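Two Arms, One Awkward Part
Cerkotent's kitting package is sold as a service. We spent three weeks with it on parts that do not sit flat.

22/05/2021

Most bin-picking products are demonstrated on cubes. Cubes have parallel faces, a known center of mass and enough friction to forgive a poor grasp. Cerkotent's two-arm kitting package, offered since February under the name Bostilby, is aimed at the parts that come after the cubes: housings, covers, trays and other molded pieces that are wide, light and curved in more than one direction.

The package consists of a torso with two jointed arms, a parallel gripper on each, a camera at head height and a controller that runs the vendor's planning software, Lavoie. Customers do not buy the hardware. They pay a monthly fee that covers the robot, software updates and replacement of wear parts, including gripper fingers. The minimum term is 7 months. Installation is billed separately and depends on how much shelving has to be moved.

Setup took us most of two days. The arms have to be calibrated against each other as well as against the camera, and the routine must be repeated if the base is shifted. Lavoie then asks for a definition of each storage surface: its height, its front edge and the margin the gripper should keep from whatever is above it. Open shelves are simple. A lower shelf with another close over it is harder, and we had to widen the default clearance before the planner stopped rejecting half of the approach paths.

Items are taught by demonstration. The operator guides the arms through a grasp, marks the points where the fingers should close and repeats the motion at a few starting angles. Small, flat items needed 3 demonstrations each. Larger curved parts needed more, and the software is frank about this, displaying a confidence figure that climbs slowly and sometimes drops when a new demonstration conflicts with an old one.

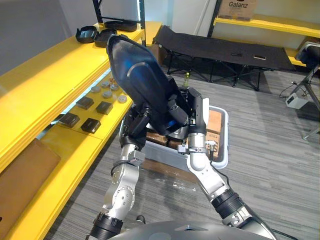

Two-handed grasps are the main reason to consider the system. With one gripper, a broad shell hangs from a single point and rotates under its own weight. With two, the planner has control over tilt, but it also has to keep the distance between the grippers constant throughout the move. If one arm lags, the part flexes. Lavoie handles this by naming one arm as leader and making the other follow its path with a small force limit. The limit can be set for each item. At the factory value, thin covers bowed visibly during fast moves. Lowering the limit cured the bowing at the cost of speed.

Over the test period we logged 1,234 pick attempts, divided among single-arm and two-arm items. Of these, 700 were two-arm. Failures fell into familiar groups. Glossy curved surfaces produced gaps in the depth data, and the planner sometimes placed a finger on an edge that was not where it believed it to be. Items resting close together on a shelf were occasionally pushed by the outer side of a finger during the approach. Dropped parts were less common than either, and most drops came during handover from one arm to the other.

Recovery is reasonable. When a grasp fails, the arms back away along the path they came in on, the camera takes a new view and the planner tries again. After repeated failures the system stops and sends a message to the operator screen. That message gives an item name and an error code but no picture of the failed grasp, so the operator has to walk over and look. Cerkotent told us that a picture is planned for a later release.

Cable routing deserves a mention. The gripper cable runs along the outside of each arm, and certain wrist rotations bring it close to the work. We saw no damage, but we added a joint limit to stay clear, and this removed a few otherwise valid paths. An internal route would be better.

The obvious alternative is Instead, a single-arm service with a suction tool and a lower monthly fee. It is faster on boxes and easier to install. It has no answer for a wide part that must be turned over on its way to the bin, and its suction cups need a smooth patch large enough to seal.

Sites that handle mostly cartons should look there first. For mixed stock with a real share of molded parts, Bostilby is worth a trial, provided someone on staff has the time to teach items properly. Cerkotent includes one day of operator training in the installation price. We would ask for two.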